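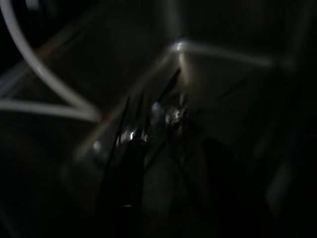

Cable tidying for people who hate cable tidying
Notes for the Clolldale evening, 6/26/23

Start with the show of hands. Who has a drawer? Everyone has a drawer. Mine was in the hall and it took two hands to shut. Pause here, let people tell theirs, they always want to!

Then straight to the loop. A cable wants to curve. It was wound on something at the factory and it remembers, so follow the bend it already has and you'll feel it drop into place. Pass the long white one round the front row so they can try it. Big loose loops, please, about as wide as a dinner plate. Tight little bundles round your fingers are what kill a cable near the plug.

Over-under next. Do it slowly, 2 times, then once at normal speed. First loop over, next loop under, and so on to the end. Lucian Radu taught me this backstage at the Doston hall, where he had 50 metres to put away after every show and could throw the whole lot across the floor without a single knot. I was so impressed I went home and did the hoover.

(If someone asks about wrapping round the elbow: it twists the cable. Fine for a washing line.)

Behind the desk. My favourite bit, and the bit people dread. Switch off, unplug everything, pull it all out and give the floor a wipe while you can reach it. Label both ends before anything goes back. Masking tape and a pen will do. Yuk-lan Chien uses a different colour of wool for each one and I love that, hers looks like a maypole.

Put the slack at the desk end, where you can get at it. Leave enough to pull the screen forward. Hook and loop strips over plastic ties every time, you will want to undo them.

Practice: 10 minutes in pairs, one tangled bag each. Put the kettle on now.

Questions for the last 20. Someone will ask what to do with mystery chargers. Box, date on the lid, look again in February. Spare strips are on the table by the door, take a handful.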